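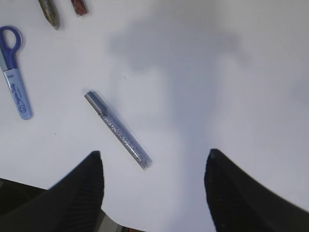

One student from the spring section wrote on the feedback form that the speed rules felt like overkill for an arm that only ever picks up craft supplies, and asked whether we could please skip straight to the grasping part. I have a lot of sympathy for that comment (the grasping part is the fun part!), and I'm going to spend most of this handout answering it.

Unit 3: Good Practice at the Tabletop Cell
Course notes for the Pusden lab sections

What counts as a light task

People hear "light task" and look only at the object. A glitter tube weighs next to nothing, so surely the job is gentle. But the arm weighs the same whatever it happens to be holding, and so do the fingers, and the fingers are usually the first thing to reach the place where your hand is. When you fill in the task sheet, you're rating the whole motion: the arm, the tool on the end of it, the object, and anything else lying within reach. That last item gets left blank more than any other line on the form, so please take a minute over it.

Scissors are a good case to think through. Children's scissors with a guard over the blades are rated differently on our sheet from bare ones, and you should write down which you have. If the guard comes off during a session, the rating changes, and you stop and fill in a new line. Yes, even if it's only off for one pick.

Speed and force limits

Our house limit for shared work on the Edo cell is 200 millimeters per second at the fingertip, and it applies any time a person can reach the table. These are our own numbers, set for this room and this arm. They don't replace the manufacturer's manual or the safety standards listed in your reader, and if you find a stricter figure in either one, the stricter figure wins. The arm also keeps 122 millimeters between the fingertips and the edge of the table, measured at the closest point of the path and not at the end of it. I mention this every term and every term somebody measures the end.

Grip force is set on the Ledesma controller before the first pick. Start at the lowest setting and move up one step at a time — with a thin, clear tube you want to find the setting that holds, and then leave it alone.

Laying out the table

Keep the pick area open on the side the fingers approach from. Items waiting their turn go toward the edge of the work area, with clear table between them and the item being picked. Long, slim things will roll if they get nudged, so check on them between picks, with the arm paused.

Look at the light as well. The arm throws its own soft shadow over a white surface, and the shadow moves when the arm does. If your detection threshold was tuned with the arm parked, it hasn't been tuned for the picks.

Before you press start

Read your task sheet out loud to your partner.
Confirm the speed limit on the pendant.
Test the stop button, then reset it.
Hands off the table, sleeves too.
Say "clear" and wait to hear it back.

For next time

Read the Erivach case in the reader, pages 435 to the end of the chapter, and bring one completed task sheet per pair. Pencil is fine — you'll be changing it in class anyway.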